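Wednesday, 9:40 p.m.

Net session at Nultby, indoor lanes, second of the month. Bowled 25 balls at full run-up, then stopped as planned. Left knee fine through the delivery stride. Slight tightness in the lower back after ball 18 or so, gone by the time I had my shoes off.

Main item was the front arm. It has been dropping early, before the back foot lands, and everything else follows it: head falls toward the off side, wrist comes around the ball, seam wobbles out toward fine leg. Spent the first six balls from a standing position, holding the front arm up until the hip starts to turn. Seam was upright on four of them. Off the full run the figure gets worse, because I rush the gather. Shortened the last stride before the jump by the length of a shoe and it helped. Marked the new length with tape on the run-up sheet. Total run is now 3 inches shorter than in April, a difference no batter will ever notice, but I do.

Used the older Kiton ball for the first half. The quarter seam has gone flat on one side and it comes out low. The newer one has a prouder seam and is harder to hold across the top with cold fingers. I'm moving the thumb a little to the side of the seam for the inswinger instead of straight underneath. Two of them went late. One started on leg stump and stayed there, so no movement at all and a bad line as well. I suspect the wrist was already tilted at release. Check this next time by bowling at half pace against the side netting and watching the seam only.

Length is still the weak point. Coach put a strip of chalk on a good length and another one a yard fuller. I was asked to hit the gap between them with the inswinger. Best run was three in a row. The misses were nearly all short, and that matches the matches: against Holanda two weeks ago I got cut twice in the opening over off balls I thought were on a good length from my end. They weren't. I finished that game with figures I would rather not copy out here, 29 conceded and one wicket, a mistimed pull to mid-on.

Slower ball: left alone tonight. The split-finger grip strains the web of my hand and I want that settled before the Kelora game. The off-cutter is enough of a change of pace for now. It loses speed without any change in arm action, provided I don't slow the arm to help it.

Batting, ten minutes against the machine, set moderate. Bottom hand too tight on the drive again. Otherwise nothing to note. I bat at ten and expect to go on batting at ten.
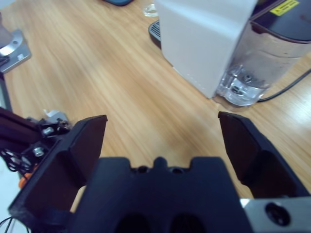

Fitness work tomorrow is the usual: split squats, single-leg calf raises, side plank, band work for the shoulder. Add one more set on the calf raises and leave the weights where they are. No running until Friday. My ankle is stiff in the mornings and takes a few minutes to loosen on the stairs. It was like this last winter too, and it cleared when I quit bowling in the flat shoes. The spiked pair needs new studs on the left toe, where I drag. Order two sets.

Workload count for the season, nets and games together, has passed 900 deliveries. The plan allowed for fewer by this stage. I'll cut the weekend session to the standing drill and bowl nothing at full pace before Kelora. Their ground is slow and the ball stops in the surface, so fuller and straighter, with mid-on a few yards closer than I like. Ask the captain for a short midwicket if the first two overs go to plan.

Need to wash the whites and find the other wristband. Ice on the back for ten minutes, then bed.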